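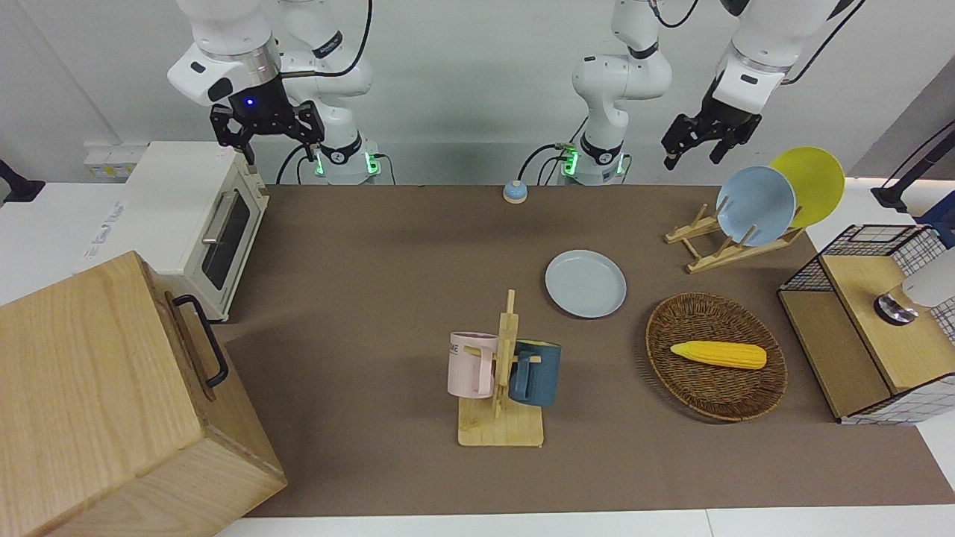

October, glaze notebook, second kiln

Third firing of the Stadach white on the dark body. Same recipe as last time except for the feldspar. The old sack ran out and the new one is from Derkach, ground finer. I sieved both through the same mesh and the new one left almost nothing behind.

Batch was 629 g dry, mixed with water to a thin cream and left overnight. It had settled hard by morning and took a long time to stir back up. Added a pinch of bentonite, which I should have done at the start. Tiles dipped for a count of three, one half of each dipped twice.

Loaded 41 tiles and a few small cups. Top shelf is all Stadach white, middle shelf is the Ernari green over white, bottom shelf is plain clear as a check. Cone packs front and back on every shelf. Kiln on at 7:40 in the morning, lid propped until the inside got past 290 F, then closed. Slow climb after that, same program as the September firing.
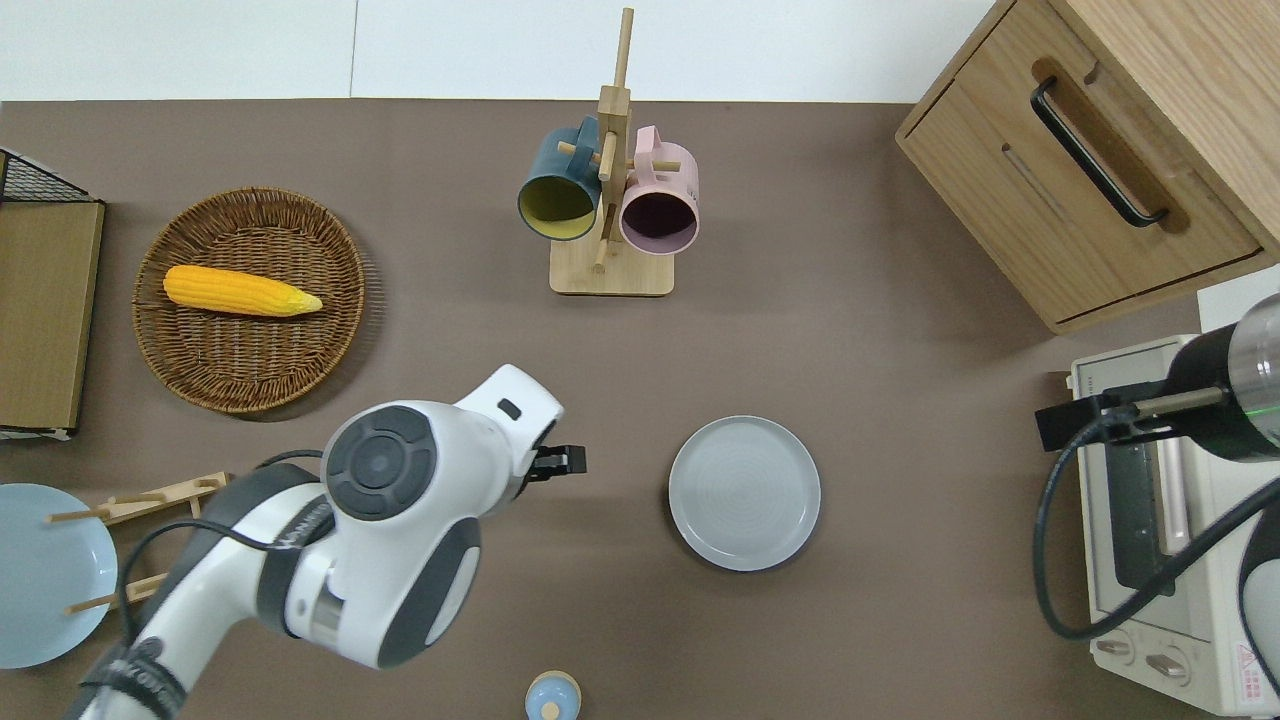 Opened it the next day when the pyrometer read 98 F. Notes by shelf:

Top: white is smoother than before where it was dipped once. Double-dipped halves crawled on most of the tiles, worst near the edges. Bare patches about the size of a lentil. I think the finer feldspar means the coat shrinks more as it dries. There were hairline cracks in the raw glaze before loading and I ignored them.

Middle: Ernari green went brown at the back and stayed green at the front. Back cone is bent further than the front one, so the back is still running hot. The elements on that side are the newer ones. Green moved down the tile but stopped short of the foot on all but two. Those two stuck and had to be chipped off. Shelf needs scraping and a fresh coat of wash before anyone uses it.

Bottom: clear is fine. Slight milkiness where it pooled in the cups, same as always.

Crazing check: ran the white tiles from freezer to boiling water. A few fine lines on the single-dipped ones, none that I could see on the doubles. Will look again in a week with ink rubbed in.

To do next time:
- Use the last bit of the old feldspar, if Sisholm still has any, for a side by side
- Single dip only for the white
- Try the green on the front half of the shelf
- Write the bentonite into the recipe card - it is still missing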